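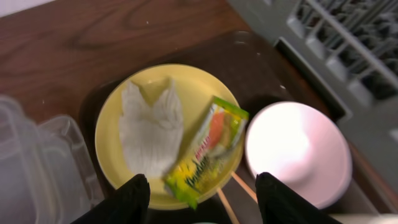 Queremos llevar a los niños a Prandance, el salón recreativo que hay dentro del centro comercial Donargate, una tarde de las vacaciones de Navidad. Tienen cuatro y nueve años. Dudo entre el pase familiar de 39 euros y la tarjeta recargable, que se llena según lo que vayas a jugar. El mayor va a lo de bailar y a los coches, pero la pequeña se cansa pronto y a media tarde necesita comer algo. En casa le basta con un plato amarillo, su servilleta y un paquetito de algo para picar, y no quiero pagar precios de cafetería por lo mismo. ¿Dejan entrar con merienda? ¿Y el pase compensa con una niña tan pequeña?

Añado por si ayuda: iríamos los cuatro, en coche, y no nos importa madrugar. Es lo penúltimo de la lista de planes de invierno que pegamos en la nevera. Lo último es patinar y eso ya lo tenemos mirado.

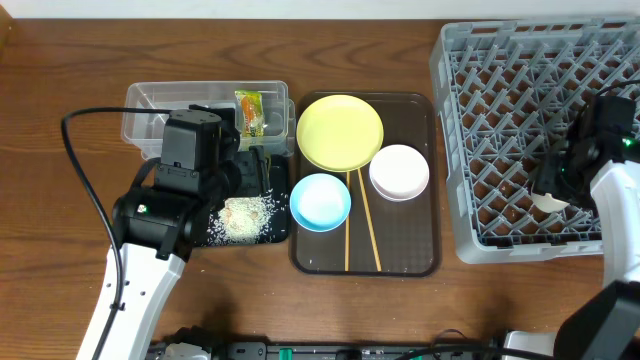

Respuestas

lluvia_y_botas
Nosotros fuimos en febrero con niños de edades parecidas. El pase vale para las máquinas normales, pero las que dan tickets van aparte, y a los pequeños les gustan justo esas. Con la tarjeta pusimos poco saldo, fuimos recargando y gastamos menos que el año anterior con el pase. Si tu hijo mayor es de repetir el mismo juego sin parar, entonces haz cuentas, porque a él solo sí le puede salir bien.

Comida de fuera no dejan pasar. Nos pusieron el sello en la mano y salimos a los bancos de la planta baja a merendar, tardamos 15 minutos y volvimos a entrar sin problema — pregunta en la puerta por si lo han cambiado. También puedes comer en casa tarde y fuerte, que es lo que hacemos ahora.

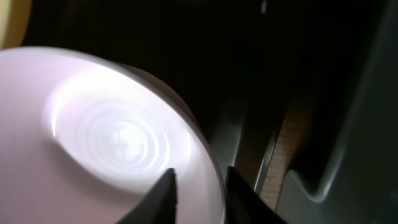
Plato claro de borde liso

Lo de los tickets: por 400 te dan un peluche de tamaño mediano. Los nuestros no llegaron y se conformaron con pegatinas. Los puntos se quedan guardados en la tarjeta, así que no hace falta gastarlos el mismo día.

pasillo_b
A mí no me gustó, mucho ruido. Id al Nastetti que es más barato.

tardes_en_casa
El Nastetti es de bolos y no tiene casi nada para una niña de cuatro años, no es lo mismo. Yo iría a Prandance a la hora de abrir, a las once. Hasta la una se está bien y después empiezan los cumpleaños, con colas en todas las máquinas buenas.
Mi consejo es que uno de vosotros se quede con el mayor y el otro vaya con la pequeña a la zona blanda, donde también hay un helicóptero que se mueve con moneda. 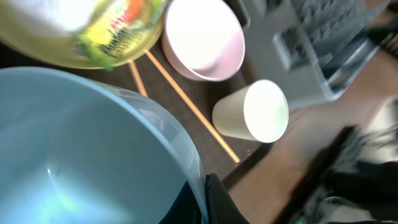
A la mía la subimos sin echar nada y estuvo un buen rato girando el volante tan contenta. El pase en ese caso no compensa — tarjeta para el mayor y unas monedas sueltas para ella. El aparcamiento de Donargate es gratis las dos primeras horas, guardad el tique porque lo piden en la barrera.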